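Take 94
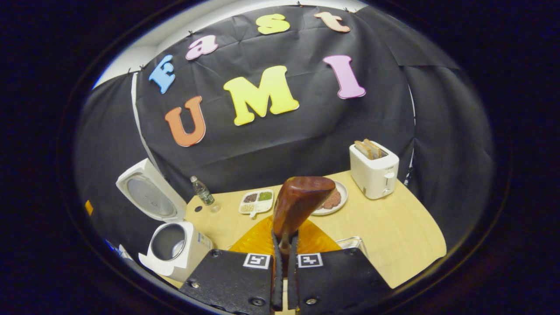

East UMI station, wooden utensil in the grippers, toast still up.

Four in the afternoon and I have not eaten. There is toast right there. Two slices, standing in the toaster, and I can't touch them because I have no hands. I have grippers. I have had grippers since nine.

Squeeze. Lift. Hold it level. Bring it over the plate. Down. Release. Press the button with my thumb, say "good" out loud for the log. Ninety-three good.

Londik wants 1,000 by Friday. A thousand of me picking up a wooden utensil, so that something in a building I have never been in can pick one up too. Fine. It pays. July was all towels, and I still fold them that way at home, the corner pinch, the little pause.

The pause is mine. That's the problem.

It came up at lunch, the lunch I didn't get. A message from the Carretero office, no hello. They had the first model running on 485 of my takes and it was doing fine, doing great, but there was a hitch in it. Right before the grasp. It stops. Sixteen hundredths of a second, hangs there over the handle like it forgot what it came in for. Could I look at my technique.

I looked at my technique. I watched 16 of my own takes back to back on the tablet and there it was every time. Tiny. You'd never see it if you weren't told.

I know where it's from. My mother did it. Over the stove, reaching for the spoon, the hand stopping just short. We used to tease her for it. Checking if it bites, my father said. She'd been burned once as a girl, on a metal one, and after that her hand always asked first. Even with wood. Even cold, even clean out of the drawer.

I never got burned. I just stood next to her for eigthteen years.

So. Take 94. Go straight in, they said. Smooth. No hitch.

I open the fingers. Rice cooker on the left with its lid up, spices or grains or whatever in their tray, the plate with the meat. Breathe. Reach.

Straight in. Close. Lift.

Perfect. Ugly. My arm feels like somebody elses.

I say "good." Then I stand there holding it up in front of the big foam letters, and I think about a kitchen somewhere, years from now, a machine at somebody's stove. It reaches for the spoon. A kid is watching, maybe. The kid says why does it do that, and the grownup says do what.

I put the utensil down. Thumb over the button. There's a choice, keep or discard, three seconds before it picks keep by itself.

One.

Two.

I hit discard. Open the grippers, line it up again. Take 94.

Reach. Wait for it.

Close.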